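Rurkari sorting work: progress to the end of May

Collection for the two-arm sorting task passed 1,000 accepted episodes this month. A further 90 were rejected at review, mostly for dropped items or a late start to the recording. Po-yen Yuen has rewritten the review notes so that both sites reject on the same grounds.

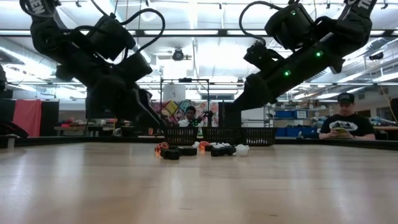 Training on the Dinix set starts once the labels are merged. The first model will be scored on 40 held-out episodes. Layouts with the small items grouped in front of the three wire-mesh baskets form the bulk of the set — wider spreads are still thin and will take up most of June. Spending is within plan. We request no change to the Shakya budget line.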